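How do you tell a barrow from a spoil heap?

Posted in Archaeology & Local History, 2024-09-25
by toftwalker

Hi all, quick one hopefully. There's a low mound in the rough pasture above Toft, on the left as you come up the bridleway from Vurkdale. Been past it for years and never gave it a thought, then in May the grass was short and the light was low and it looked properly round. 20 paces across, maybe waist height at the middle. Slight dip in the top. No sign of a ditch that I could see but the ground is boggy on the north side.

The old county map doesn't mark it. The modern one doesn't either. My neighbour says it's a barrow, "everyone knows that", the farmer says it's muck from when they dug the pond. The pond is two fields away so I don't quite see why you'd cart it up a hill.

Is there any way of telling without digging? I know not to dig. Just want to know if it's worth reporting to someone or if I'd look daft.

Answers

pollenandpeat

You won't look daft, people report field clearance heaps all the time and the records office would still sooner hear about it. Few things to check first.

Shape. Round barrows are usually, well, round, and fairly even all the way about. Spoil tends to be lopsided, steep on the tipping side and with a tail where the carts or barrows (the other sort) came up. Walk round it and see if the slope changes.

The dip in the top is interesting but dont hang too much on it. Lots of barrows have one from Victorian digging, but so do old quarry tips, tree throws, and mounds where rabbits have been at it.

No ditch doesn't rule it out. Ditches silt up level. In a dry spell you sometimes get a ring of greener grass where the ditch was, so have a look at aerial photos from different years if you can get at them. Lidar is better still. Much of the country is covered and free to look at, and a mound that height should show.

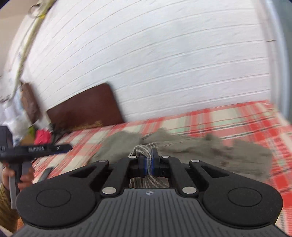 Position matters too. Barrows often sit just off the top of a hill, on what's called a false crest, so they stand on the skyline when seen from the valley. Go down to Vurkdale and look back up. If you can see it nicely from there and can't from the actual summit, that's a mild point in favour. Only mild.

Then molehills. Serious. Look at what the moles have thrown up, without picking at it. If it's the same as the field round about, tells you little. Pond clay would be sticky and grey or blueish and would look wrong up there.

And field names, look up the tithe map. Anything with Low, Howe or Burrow in it. Could be a red herring as "low" also just means low.

Then send the lot to whoever keeps the historic environment record for your county, grid reference, rough size, a couple of photos with something for scale. Ask the farmer before you go off the bridleway.

skarex_hill

could be a windmill mound. they get mistaken for barrows constantly, we had one at Skarex down as prehistoric for donkeys years. look for a cross shape in the hollow on top, thats where the timbers of a post mill sat. being up on a hill fits. a bit small though

also if it's a scheduled monument its illegal to metal detect on it, check the list before anyone turns up with a machine

Lurnosora

Barrow. Seen it. There are 4 up that side if you know where to look, 2 are ploughed nearly flat.

toftwalker

Thanks all. Went down to the valley this afternoon, you can see it from the bottom gate but only just, could be wishful thinking. No cross shape but the dip is full of nettles so hard to say. Lurnosora can you say where the other ones are?? Will try the lidar tonight and email the records people wiht the grid ref.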